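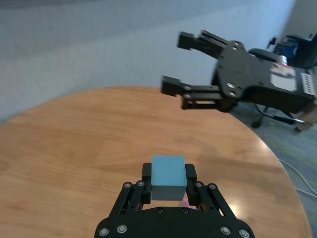
The Fultley paint and pigment works opens its doors twice a year, and after three winters of missing the sign-up I finally got a place on the January tour! I've been a color nut since I was a kid peeling the wrappers off crayons, so you can imagine the state I was in by the time I'd parked. Our guide was Rosemarie Buschmann, who started out there as a tinter and now runs the color room, and she began with the thing I'd never properly thought about, which is that one paint is never one color. Look at the light blue cube: the top is a bright, smooth sky blue, and the front, in shade, is a darker and much grayer blue. If you were painting a picture of it you'd need to mix two blues at least. Rosemarie said customers bring back cans every week because the wall by the window "doesn't match" the wall next to it, and it's the same can.

From there we went down to the mill hall (ear plugs, hairnets, very glamorous). The pigment arrives as dry powder in paper sacks and gets ground into oil or binder until there are no lumps left to catch the light. They still have 2 old stone mills from the Totberg works, which closed before I was born, and one of them was running a batch of yellow ocher while we stood there. The smell! Linseed oil and something like a wet sidewalk. I could have stayed an hour.

Then the color room itself, and oh my goodness. One whole wall is shallow drawers, 288 of them, each with painted cards going back to the founding family. Ju-won Won, the youngest of the tinters, let us pull out any drawer we liked. I went straight for the greens and found a card marked "Steinbach shutters, second try," with a thumbprint still in it. The Steinbach order was for a whole street of houses, and it took them five tries to get a green the residents would agree on. All five cards are in the drawer.

We each got to do a match by hand. Mine was a muddy pink and I was sure I had it, right up until Ju-won walked it over to the daylight lamp and it went orange. Under the warm lamp it had been perfect. He added the tiniest dab of blue off the end of a palette knife, stirred, and there it was. I'd been adding white for ten minutes.

Practical stuff if you want to go: the tour is capped at 50 people, split into smaller groups. Wear shoes you don't love. The bus from the station is the 128 and it stops right at the gate. The café does a very good lentil soup but closes at 2:30, so eat first. The shop sells off end-of-batch cans, and I came home with a quart of a dusty teal called Lellorell that is going on the pantry door as soon as my husband stops asking why.

They're doing it again in early summer, with the lime wash shed open too. I've already put my name down.

Search this blog
Type and press enter

Get new posts by email. Unsubscribe whenever you like.

Contact | All text copyright the author | Back to top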